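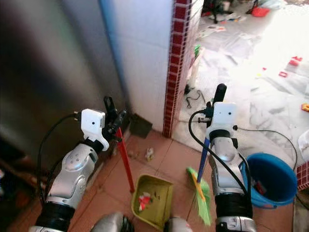 Dustpan, broom and blue bucket, kitchen corner

Helmi Mustonen wrote:
> Do we sweep the tile before the papers in the next room
> get picked up, or after?

After, please. Paper scraps keep ending up on the kitchen tile - I'd sooner sweep it once.

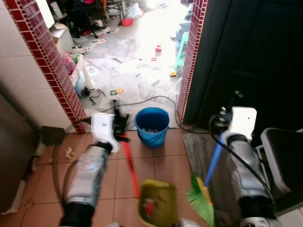
Scraps go in the bucket and crumbs in the trash. Leave the broom by the door when you finish. The Latton boxes come at 3, so the doorway has to be clear by then.

Edgardo Marquez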